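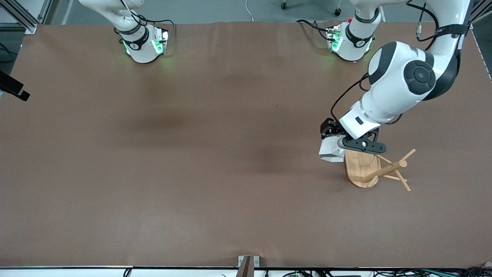
Fig. 1. Small rack: bamboo oval base, thin crossed dowels, short peg near the middle.

Household Objects, week two: racks, stands and other things that hold things
Notes by Damián Quintero

Okay, welcome back! Last week was boxes, and everybody was very patient about boxes. This week we get to the stuff I like, the little open structures that sit on a counter and keep something else upright or off a wet surface. I'm calling them all racks in these notes. If you come from a shop background you'll want to separate racks from stands from holders, and you can, but I'll keep slipping so don't wait for me.

Start with Fig. 1 and ignore what it might be for. I mean it. Every year somebody says "plates" or "mugs" in the first minute and then the whole room sees plates. Look at how it's made first. You've got one flat piece and several thin ones, and the thin ones cross at angles.

The base

An oval base with rounded ends is a friendly thing to have on a table. You don't catch your sleeve on it, and there aren't any corners to get bashed in a drawer. It does cost you some material compared with a rectangle of the same length (draw both on graph paper if you don't believe me, it's a nice five-minute exercise).

The grain shows up as pale tan stripes, and I'd like you to get used to looking for that. Most bamboo board is made from strips glued side by side, so stripes are a decent first clue. Bamboo is a grass, by the way. I will accept "wood" in conversation but please write "bamboo" in the homework when you know that's what it is.

The dowels

Crossing sticks are an old trick. Two sticks crossed and held where they meet will make a V above the joint and another below it, and the top V is a place to put something. Change the angle and you change what fits. A wide V is forgiving with bulky things, a narrow one is better for flat things. Long dowels give you height, but they also bend more — try pushing sideways on a chopstick and then on half a chopstick.

The short peg near the middle is where I'd spend my time if I were sketching this. It joins the dowels, so a sideways push up top has to go through that area on its way down. When you do your own sketch, draw the joint at twice the size of everything else. Mine always come out muddy otherwise.

Words we'll use
Dowel: a round rod, usually wood.
Footprint: the patch of table a thing takes up.
Splay: how far the legs or arms lean away from each other.
Racking: leaning over sideways, like a tired bookcase. No relation to our racks, sorry.

For next time

Find a rack at home and draw it from 2 sides. Put a ruler next to it and note the footprint. Then write me a paragraph, 200 words tops, on where you think it would fail first. Dish racks, toast racks, that wobbly thing holding your mail, all fine.

Reading is the Arkdale packet, the section on joints. Skip the glue tables, they're a slog and we come back to them in October anyway.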